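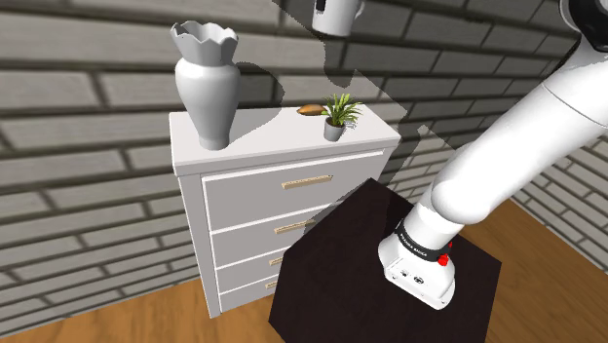

Figure 4.1 A white chest with four drawers and wooden bar handles, shown in a computer-made view.

Chapter 4
Storage Furniture and the Small Household

4.1 What a drawer replaced

Before the drawer, there was the box. For many centuries, most families in Europe who owned anything worth keeping kept it in a chest with a lid on top. The chest was easy to build and easy to carry, and it could also serve as a seat. But it had one great weakness, which every owner knew well. The thing that was needed was usually at the bottom. To reach a winter shirt, a person had to lift out the bedding, the summer clothes and whatever else had been laid above it, and afterwards put everything back.

The first answer to this problem was modest. Furniture makers began to place one drawer in the base of the chest, under the lidded part. This mixed piece is often called a mule chest. Later a second drawer was added, then a third, and the lidded space became smaller until it disappeared. What remained was the chest of drawers, and its name still remembers the older object inside it.

The change did not happen everywhere at the same speed. In large towns, where many joiners worked close together, new forms passed quickly from one workshop to another. In farming districts the lidded chest stayed in daily use much longer, and it kept its place in wedding customs even after drawers were common in the bedroom.

4.2 The skill inside the piece

A drawer looks simple, but it asks more of its maker than a box does. It must be square, or it will stick. It must be a little smaller than its opening, and the maker has to decide how much smaller. Solid wood grows wider in damp air and narrower in dry air, so a drawer that runs well in January may refuse to open in summer. The corners must also resist a strong pull, repeated many times a day, always in the same direction. For this reason the dovetail joint became the usual choice for joining the front to the sides.

In the workshop of the joiner Wenceslao Sepúlveda, new students spend their first 30 hours on drawers only. He gives them one opening and asks them to fit 10 drawers to it, one after another. "The first three are firewood," he told us. "The fourth goes in, and then you cannot take it out." His students learn to rub candle wax on the runners and to plane off very thin shavings, testing after each one. Many of them say that they learned patience here before they learned carpentry.

Factory methods changed this work but did not remove the need for exact measures. With plywood and other wood-based boards, the parts move less with the weather. With metal slides, the drawer no longer rubs on its own wooden runner. The fitting that used to be done at the bench is now decided earlier, in the drawing.

4.3 Reading an inventory

Much of our knowledge about household storage comes from inventories, the lists of goods that were written down after a death. They are dry documents, and the student may find them tiring at first. Still, they tell us in which room a piece stood, what was kept in it, and what price it was expected to bring.

In this chapter we will work with the Kerar inventories, a collection of 400 lists which together name 2668 pieces of furniture. The lists were made by several clerks, and each clerk had his own habits. One writes "a chest, with drawers" where another writes only "drawers." A third uses the word "press" for almost everything that has a door. Before we compare two households, we must therefore ask whether the clerks meant the same thing by the same word.

We must also remember who is absent from these papers. A family with very few goods often had no inventory at all. When we say that a piece was common, we can speak only for the homes that a clerk entered.

Section 4.4 explains how to prepare a table from the lists. Section 4.5 compares two villages, Plinside and Tritgate, where the drawer arrived a full generation apart.

Words to know
Carcass: the outer body of a piece of furniture, without its drawers or doors.
Dovetail: a joint made of wedge-shaped parts that lock together.
Runner: the strip on which a drawer slides.
Press: in older English, a tall cupboard for clothes or linen.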